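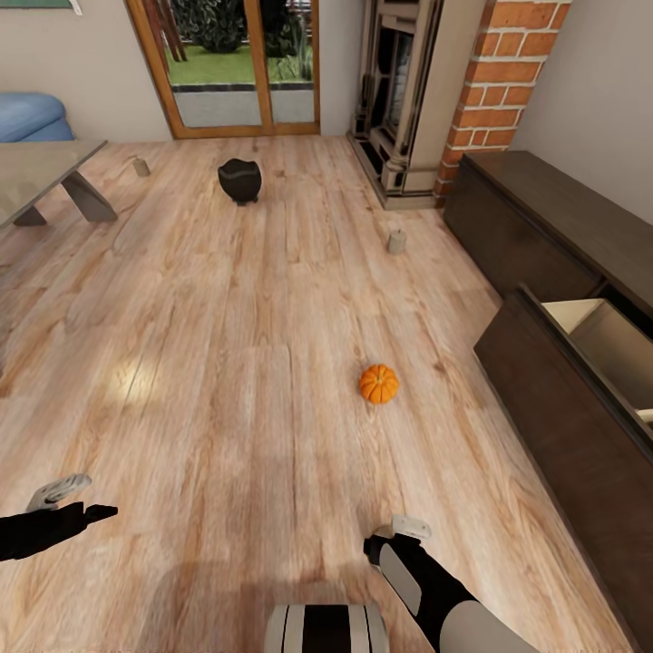 Backing singers and one percussionist wanted, Neusa Sampaio winter dates

Posted 24th November

Neusa Sampaio is putting the live band back together for December and we are three people short. Need two backing vocalists (one high, one low-ish) and a percussionist who can play quietly when asked. Paid. Details below, read them before you write please.

The work
Four shows, all within a two hour drive of Hirkside. Biggest room holds 500, smallest is a supper club with 42 seats and no stage to speak of. Six rehearsals first, evenings, 6:30 to 10. Set is mostly the Wemonis album plus a few older songs and two covers Neusa hasn't picked yet. Will send charts and rough mixes as soon as you're confirmed.

Singers
Some of the songs are in Portuguese. You don't have to speak it but you do have to learn the words properly, Daiane Aguiar will coach you on the vowels. Must hold a harmony line with a loud horn section behind you. Light choreography, side steps mostly. Reading music useful, not required. Good ears required.

Percussion
Congas, shakers, pandeiro if you have it. Bring your own gear. We can lend a conga stand. You'll be next to Subbarao Iyer on drums so come ready to lock in with him and leave space. In-ear monitors for the big room, wedges everywhere else.

Money
$300 per show, paid the same night. Rehearsals are a flat fee, half up front. Gas covered if you drive, meals on show days. No pay to audition, sorry, but we will keep it to twenty minutes each.

How to apply
Send two clips, phone recordings are fine, no heavy reverb. One should be you singing or playing with other people. Tell us your range (singers) or what you own (percussion) and any December dates you can't do. Do not send a full press kit. Do not send links that need a password, we wont chase them.

Send it all to Rosalind Lyons through the contact form on the Trolorus page, subject line "Sampaio band" and your instrument. She's doing replies in between everything else so give her a few days. Auditions at the Trolorus rehearsal room in Hirkside, upstairs, no elevator. Tell Rosalind if stairs are a problem and we'll set up somewhere else.

Over 18s only, two of the venues are bars. Any level of experiance considered if the clips are good. Questions about the music itself go to Minoru Sasaki, musical director, same form, put his name at the top.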